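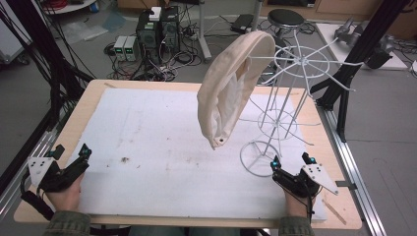
Cream-coloured fabric bag on a white wire stand.

Zanier extends Seltau fabric care range to small shops

Zanier has announced that its Seltau cleaning concentrate for natural fabrics will be sold to independent shops from April. The product was previously supplied only to commercial laundries.

Seltau is a liquid concentrate for undyed and lightly dyed cotton and linen. It is diluted with cold water before use and is suitable for soaking, hand washing and machine cycles at up to 40 degrees. It contains no bleach or optical brightener. Fabrics should be soaked for 15 minutes and rinsed twice. Items with metal fittings should be dried straight after rinsing to limit rust marks.

The retail pack is a refillable bottle with a measuring cap. Empty bottles can be returned to any stockist and are cleaned and refilled at the Grustska plant, where the concentrate is made. Shops must hold returned bottles upright and send them back within 90 days.

Distribution will be handled by Powell, which already delivers to the company's laundry customers. Orders placed before noon leave the depot the same day. The order code for the retail pack is 2459.

Safety data sheets and shelf labels are available from Powell on request. Prices for laundry customers are unchanged.

ENDS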